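Workshop tips: a robot at the parcel bench

Notes from the Dastwood shared workshop, last revised February 14, 2026. They cover the two-armed robot build (Deltolar on the sign-up sheet), which handles soft parcels between a crate, a scale and a belt. Most of it applies to any arm working near bags, cables and a weighing tray. Fixings are from Rowlands unless stated. The control box is a Nollex and the settings named below are the ones on its menu.

Soft goods and finger pressure

Set the closing force on a folded towel before going anywhere near a bag. A towel gives and a block of wood doesn't, so a value tuned on wood will bunch up fabric and drag it. Start at 20 on the force scale and go up in single steps. Ours stays at 60 for full parcels and is turned down for empty bags.

Approach folds from the side where the ridge is open. If the finger comes straight down on top of a pleat it presses the layers together and the grip closes on air once the arm lifts. When the finger is pressed into grey material with folds stacked up on one side of it, a wrist view gives very little contrast, and a grey finger on a grey background gives less again. Do not rely on edge detection alone in that case. Use the joint current as the main signal and the picture as a check.

Glare is the other problem. A strip of bright light next to the fingertip will wash out whatever lies beside it. Fix the exposure by hand. Auto exposure hunts each time the wrist turns, and the contact point goes dark or white depending on which half of the view wins.
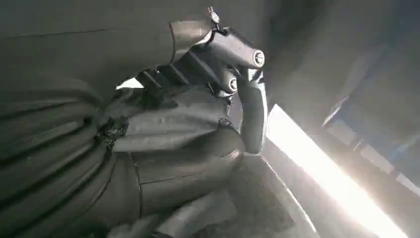

What should be checked first when the finger presses into cloth but the cloth doesn't come up?

The fingertip pad. Wipe it with a barely damp rag, let it dry, and repeat the same pick at the same force before changing any settings. A film of dust or lint reduces the grip more than a small error in position. If a clean pad still slips, move the contact point closer to a bunched section and try again, then raise the force by one step.

Hajnalka Oláh's rule for changing settings is one value per run, written on the card by the control box. The card has columns for force, speed, approach angle and result. Please fill in the result even if it is "no change".

Covers, joints and cable runs

Ribbed bellows on an arm collect dust in the troughs. Use a soft brush along the ribs and then a vacuum held a hand's width away. Compressed air pushes dust under the end collar.

Move each joint slowly through its full travel with the cover on, and watch the bellows at both ends. The ribs should open and close evenly. If one section stays shut while its neighbours stretch, the collar is twisted. Slacken it, let the cover find its own position, and tighten again with the arm at mid travel.

Check panel bolts with a hand driver. Power drivers are banned on plastic shells here after a stripped insert last August. Nip the bolt up until it stops and leave it. A paint mark across the head and the panel shows at a glance whether it has moved.

The pins in the finger knuckles want a very small amount of dry lubricant. Oil creeps on to the pads and then on to the parcels. Put the lubricant on a cotton bud, touch it to the pin, work the finger open and shut, and wipe off what comes out.

For overhead reach, look up at the arm from bench height as well as across at it from the side. An upper segment that looks clear from the front can be well out of line with the fingers when seen from underneath. Note where the ceiling lights fall in the wrist view at each raised pose. A bright rectangular fitting at the edge of the view is enough to upset an exposure that was correct with the hand down. Either save a second exposure value for raised poses or keep the vision step out of that part of the path. We do the second.

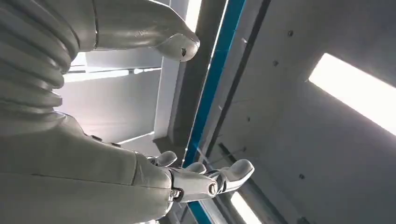
Setting out the scale and the crate

Level the scale before putting the tray on. Put a spirit level across the body in both directions, adjust the feet, fit the tray, then zero. Zeroing first and fitting the tray afterwards leaves its weight in every reading.

Keep the scale body clear of the conveyor frame. Any contact carries belt vibration into the reading, and the last digit will not settle. Slide a sheet of card down the gap with the belt running. If the card buzzes or sticks, move the scale.

Cables are the usual cause of a false weight. A scanner cord that crosses the tray adds a pull that changes with every movement. Hang the cord from above where possible, or tape a slack loop to the table so that the tray sees only the last short length. Where the cord has to come down over the front of a bag, take the weight reading after the scanner has been lifted clear.

Mailer bags drape. The upper end folds over towards the fingers, the lower end hangs over the tray, and part of the weight is then carried by the hand. Let go fully, wait for the display to settle, and read. Mared Mathias timed the settling with the belt on and off and we now allow 8 tenths of a second in either case – a little longer than needed with the belt off, but one value is easier to look after than two.

A ridged steel tray is better than a flat one for plastic bags, as the ridges let air out from underneath. Wipe along the ridges, never across, and dry it before zeroing again.

Our order across the table is crate on the left, scale next to it, belt on the right. Swapping the crate and the scale was tried and the arms had to cross. Choose a crate colour that differs from the bags. Green against grey is easy to separate in software. Green against a green table is less easy, so the crate corners are taught by hand and the crate is put back to pencil marks on the table top.

Keep spare bags in bundles towards the back corner of the table. Loose ones slide when the belt starts, and a crinkled bag that drifts in front of the crate will be picked as if it were a parcel.

The second arm needs a parked position even when it isn't being used. Ours hangs down beside the table. Check it for clearance against the table edge and against anybody's knees.

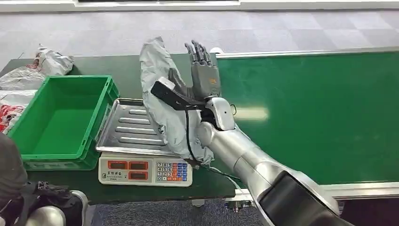 Scanner angle

Bring the label to the scanner at a slant. A scanner held square to a shiny bag sees its own reflection and misses the code. Tilt it until the beam spot stops glaring, then lock the approach angle in the Nollex menu. Flatten the bag with the palm side of the hand first if the code runs over a crease.

Turn the beep down but leave it on. It is the quickest way for the person at the stop button to tell a missed read from a slow one.

Belt and rail

Run the belt empty for a minute at the start of each session and listen at both ends. A regular tick is usually a joint in the belt passing over the roller. A scrape is something caught under the edge. Stop the belt and isolate it before looking.

Set the drop height as low as the fingers allow. Bags released high turn over and land label down. If they creep towards the far rail, lower the belt speed one step before altering the release point. Bolts on the support hardware under the table are checked with a 9 mm spanner, which hangs on the nail by the stop button and should go back there.

End of session

Park both arms, then switch off at the Nollex box, then at the wall, in that order. Take the load off the tray and leave it fitted. Empty the crate and return any bags to the bundles. Coil the scanner cord in a wide loop with no sharp bends at the plug. Sign the sheet with the time and anything that was loose, sticking or noisy. Spare pads and bellows collars are in the Rowlands tin on the second shelf; write down what you take so that the next order can be made up from the list.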